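Loose-lead walking: notes from ten weeks of keeping a log

October 11, 2023

The dog is a two-year-old crossbreed, mostly collie by the look of him, 19 kilos at the last weigh-in. He came to us already knowing sit, down and wait. He did not know how to walk on a lead without leaning into it. I had read a fair amount of conflicting advice on pulling, so I decided to pick one method, keep to it and write down what he did.

The method is the plain one. When the lead goes tight, I stop. When it goes slack, I walk on. Food is given at my left knee when he is level with it, and nowhere else. I do not speak during the stop. I used a flat two-metre lead clipped to the back ring of a Petek harness, and kept the same lead and the same ring throughout. Changing equipment in the middle would have made the log useless.

The route is a loop from our gate in Nillach, along the lane, past the sawmill and back by the church. It measures 2,500 metres. On a day without a dog it takes me a little under half an hour.

What I recorded

Each stop was one mark on a card, made with a pencil stub tied to my coat. A stop counts if the lead is straight and I can feel weight on it. A lead that is straight but carries no weight does not count. I changed my mind on this twice in the first three days, so those days are left out of everything below.

I also noted the start time, whether it rained, and whether we met another dog. In the evening the card was copied into a spreadsheet.

First results

The first full walk after I had settled the definition gave 161 stops. We were out for an hour and three quarters and I was not good company afterwards. The second was slightly worse. For the first fortnight the figures moved up and down with no trend I would defend, and if I had been going by feel I would have given up there.

In the third week the stops began to fall, and they fell unevenly over the length of the loop. The stretch by the church improved first. The lane outside our own gate improved last and is still the worst part. He leaves the house at a higher pitch than he can hold, and most of the stops fall before the first bend.

I tried two changes for this. One was to stand inside the gate until he had looked away from the lane and back at me. The other was to scatter a few pieces of kibble on the drive and let him search before we set off. The search worked better. It takes two minutes, and he comes out of it with his head low and his pace down.

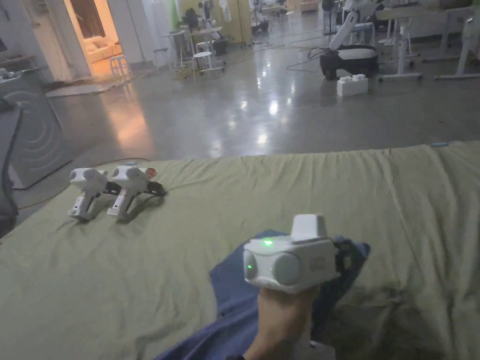 Searching on the drive only postpones the problem if the rewards on the lane are too far apart, according to a comment Protberg left under my last post, and the first stretch should be paid at every third step until he can do it cold. I had been paying at every tenth step or so from the gate onwards, the same as on the rest of the loop. I moved to every third step for the first hundred metres and kept the search as well. The stops on that stretch dropped within the week. Having changed one thing while leaving the other in place, I can't say how much each contributes, and I am not inclined to take the search away to find out.

Rewards

Ordinary kibble is enough on the lane. Past the sawmill it is not. There I use dried sprats from Keltedix, cut into four with kitchen scissors, and I reduce his evening meal to allow for them. They smell, and the pouch now lives in the porch. A whole sprat is too big for this work: he has to stop and chew, and the walking stops with him.

Hand position matters more than I had expected. If I bring the food across my body from the right pocket, he swings out in front to meet it, and I have paid him for being in the wrong place. The pouch is now on the left hip and the food goes straight down the seam of the trouser.

Where it stands

Yesterday's walk had 39 stops, in dry weather, with one other dog met near the church. He sat for that one without being asked, then pulled for the next twenty metres. Walks in rain are consistently better than walks in the dry. Scent may have something to do with it, or I may simply walk faster in the wet.

Two things are left to sort out. The lead is still tight whenever there is a cat on the sawmill wall, and at that distance he won't take food of any kind, sprats included. I have started crossing to the far verge before the wall comes into view. The other is that he walks noticeably worse for the second person in the house, who stops late and talks to him while he is pulling. A second card has been hung in the porch, with its own pencil.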